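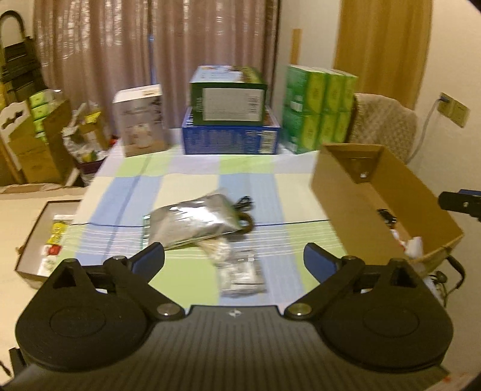 Page last changed: 15 Jul 2020

The foil pouch was number 295, or it was 294 and I'd lost my place again. I said so out loud, and Erlinda Umali, who was on the phone from the Funard office, told me to check the little screen and stop guessing.

"It says 295," I said.

"Then it's 295. Pick it up!"

So I squeezed the handle and the blue tips came together on the pouch, and I carried it over to the cardboard box, nice and slow, the way you'd carry soup. That was the whole job. Funard paid me to do chores with a gripper in my fist so that later on a robot in Samidgate could do them with nobody holding on. They wanted 3000 goes by the end of summer, and I'd started in June feeling very cocky about it.

My mother-in-law's checked tablecloth was on the table because Erlinda liked it. (She said robots got spoiled on plain white tables. I think she just liked it.)

"You hesitated," she said, when the recording reached her.

"I was thinking."

"What about?"

I was thinking about Anas Fahmy, if you want to know. Anas had the job before me, and Erlinda once let slip that the robot had picked up his habits from more than 100 of his recordings. It gave every bag a tiny shake before letting go, like a man checking for change. Anas had moved to Kirkomard by then and we'd never met, but I knew that shake. I'd watched it on video so often I'd started doing it to the cereal.

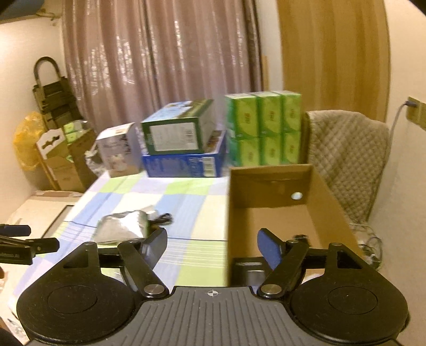
Back to the start, fingers open, one more go.

"Do I do anything?" I asked her. "Like his shake?"

She went quiet, and I could hear her typing.

"You stop," she said. "Right before you grab. Just for a second, every time. The new one's doing it too."

Well! I didn't know what to do with that. I pictured it over in Samidgate, reaching for somebody's groceries and waiting that one polite second, like it was asking.

"Should I quit doing it?"

"Bennani wants it faster," she said. Bennani was the customer, and Bennani wanted everything faster. "I haven't told them it's you."

I opened the fingers and lined myself up with the pouch again. Then I waited my second, and Erlinda let me.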